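Skyrme woven basket and Birnov white table: a happy review

I bought these two together in September after my neighbor Delyth Griffiths let me have a good look at hers, and I've been recommending them to everybody since! The table was $184, which made me swallow a bit, but it's the surface I wanted: plain, pale and big enough to spread out a whole sewing pattern.

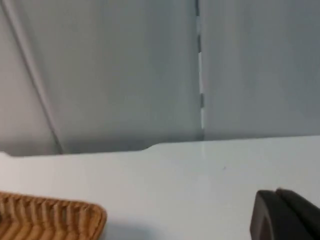
The Birnov against the gray panels.

It took Huw and me 90 minutes to put together (he says less) and it hasn't wobbled yet. The finish is smooth and matte, so I don't get that glare from the window when I'm cutting fabric in the afternoon. Crumbs and bits of thread do show up on white – I keep a cloth handy and don't mind one bit. 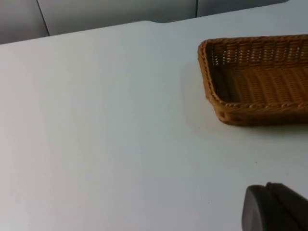
Table and basket together, just how I pictured them.

Now the basket, which I love even more. It's a rectangular one in warm tan and honey colors, and it takes the chill off all that white and gray. Mine holds yarn, two half-finished sleeves and usually a library book.
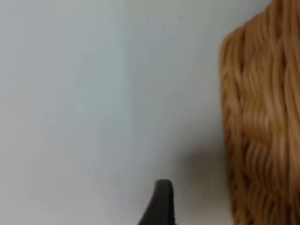

The weave up close

The strands are lovely and rounded, with golden highlights and deep brown in the grooves. I was worried it would snag my wool, but in a month of daily rummaging I've had one tiny pull, on a very fluffy mohair. The corners are rounded too, so it's kind to sleeves.

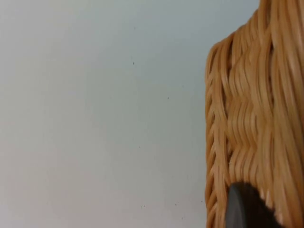 Would I buy them again?

Yes, both, and I'm already eyeing a second basket for the hall. I'd like it to come with a lid, and the table instructions could use bigger drawings. Five stars for the basket, four and a half for the table.

Elin Pritchard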